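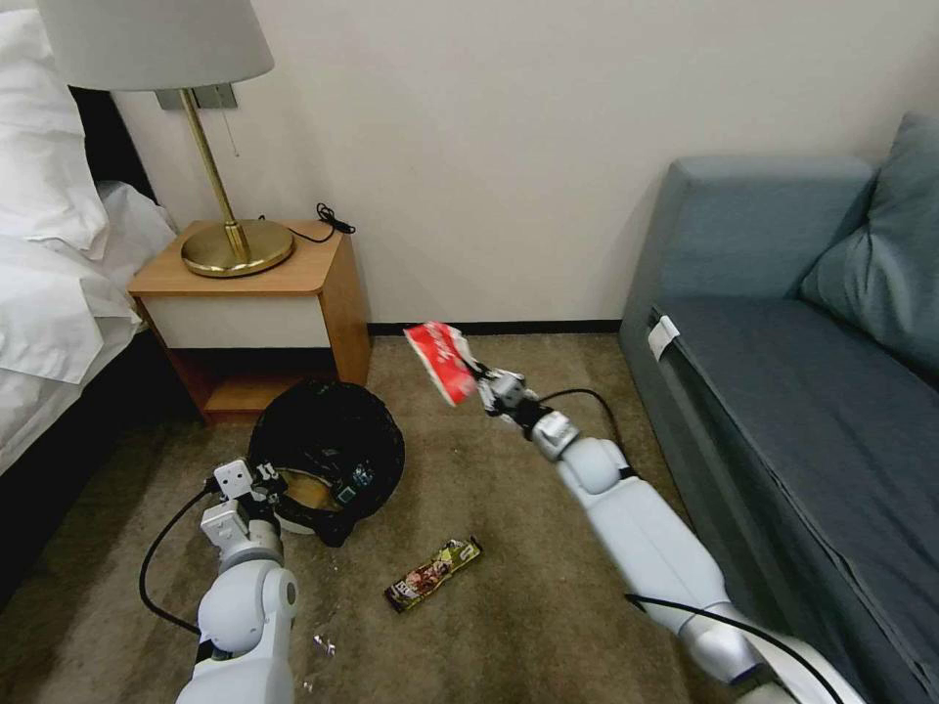 Kerstin Hinrichs told us that dust is mostly dead skin, and that her teacher in Liledness said so, so it must be right.

Must it? Teachers know a lot, but it is fair to ask how anyone found out.

Topics > Around the House > Dust

Is dust really made of skin?

You do lose skin. Tiny flakes come off you all day long and new skin grows underneath. Some of those flakes end up in dust, so that part of the story is true.

The trouble is the word "mostly". Dust also has bits of soil in it, carried in on shoes. It has fluff from clothes and carpets, hairs, pollen, crumbs and soot. How much of each depends on where you live. A flat by a busy road and a farmhouse with 2 dogs will not have the same dust, so one answer for every home sounds fishy to me.

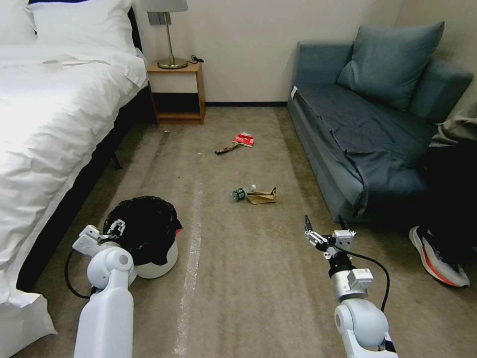 Duvets and pillows can shed fibres too.

Then there is the pillow story. You may have heard that an old pillow gets heavier and heavier until half of it is dust mites. Mites are real. They are too small to see easily and they eat skin flakes, and they can make some people sneeze. But half a pillow? Ask who weighed it. Ask how many pillows they weighed. When people repeat a number and can't tell you where it came from, be a bit suspicious - even if it's a brilliant number for making your brother squeal.

Try it yourself

Put a strip of clear sticky tape on a dusty shelf, peel it off and stick it on black paper. Look with a magnifying glass. Threads and hairs are easy to find. Skin flakes are much harder to be sure about, so don't write "skin" next to every pale speck. Write "don't know". Scientists do that as well, or they should.

Do another strip by the front door on Saturday and see if it looks different.

Last updated: March
3677 shares | 11 comments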